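15 Nov 2024

Up late agian. Case open since dinner, side panel still on one side, board finally cleaned up. Paid 116 for the used chip from Banditz – probably too much. Screws in a teacup so I dont lose them like in May.
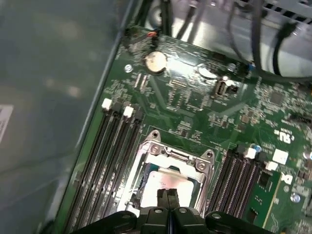 Where does the thermal paste go? On top of the metal lid, a small dab in the middle, never in the socket.

Memory tomorrow, one stick first, then the rest. Need to order a cooler, Piltetti has one with the right bracket I think. Coin cell might be old too – check the clock once it boots. Tired. Bed.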